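About Skavness

Skavness records demonstrations of manual tasks on two-armed workstations and supplies the recordings to groups that train robot control policies. The company was started by Remo Wieser and Sirkka Lahtinen, who had worked together on remote handling equipment at Medley and wanted to spend more of their time on the operator's side of the problem. We have 11 staff. Six of them are operators.

What we do

A client sends us a task, usually as a paragraph of text and a parts list. We turn it into a written procedure, build the workspace, and have an operator perform the task through the arms by remote control. Joint positions, gripper commands and camera video are logged against a single clock for the length of each attempt. The client receives the logs, the procedure and a fault sheet that lists every attempt we rejected and the grounds for rejecting it.

Most of our current work is sorting and clearing: bottles into a bin, mixed packaging into trays, cutlery into a rack. Such tasks look simple on paper. Clear plastic is hard to see against a pale mat, a bottle on its side will roll when a finger touches it off-centre, and two arms working over the same pile have to stay out of each other's way. An operator handles these things without much thought, and the recording keeps the corrections along with the rest of the motion.
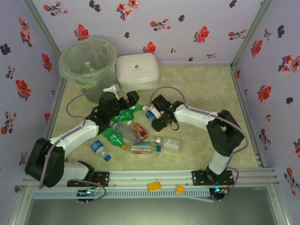 Objects are placed by hand before each attempt, following a layout sheet generated for that session. Positions and orientations vary within limits agreed with the client. Wall coverings and floor mats are changed on a schedule as well, so that a policy trained on the data does not come to depend on one background. We keep a stock of patterned papers for this purpose, and clients may send their own.

How operators work

Our operators use one of two methods. In the first, the operator moves a pair of small leader arms and the workstation arms copy the joint angles. In the second, the operator takes hold of the workstation arm itself and guides it through the motion with the motors in a compliant mode. The first method is the default. The second is kept for short contact tasks, such as seating a lid, where feeling the load directly gives a cleaner path. Data from the two methods is never mixed in one set.

New operators train for 38 hours before any of their recordings are released. Training covers grip selection, handing an object from one arm to the other, recovery from a dropped object, and when to abandon an attempt. Recovery gets the most time. A dropped bottle that is picked up again in a sensible way is kept and labelled as a recovery — many clients ask for these specifically.

Operators work in pairs and trade places through the shift. One drives, and the other resets the workspace and marks the log. Breaks are fixed in the roster.

Software

Recording and playback run on Rernero, which we wrote in-house and maintain ourselves. It checks each attempt for missing samples, clock drift and joint limit events before a person reviews it. Export formats are listed in the client guide. Rernero is not sold separately, but clients with an active contract may use the playback tool at no charge.

Premises

The workshop is on the ground floor of the Entwistle building, with the offices above it. Workstations are enclosed and stand on a separate power circuit from the machine tools. We moved in during October and gave up our earlier unit at the same time, so please disregard any older address you may have on file.

Visits and enquiries

Prospective clients are welcome to watch a recording session and to try the leader arms. Please allow half a day and wear closed shoes. Sirkka Lahtinen handles new task enquiries and scheduling. Questions about log formats, calibration files or Rernero should go to Remo Wieser.

We do not record tasks involving live animals, open flame or blades longer than a kitchen knife.

Page last revised March 27, 2018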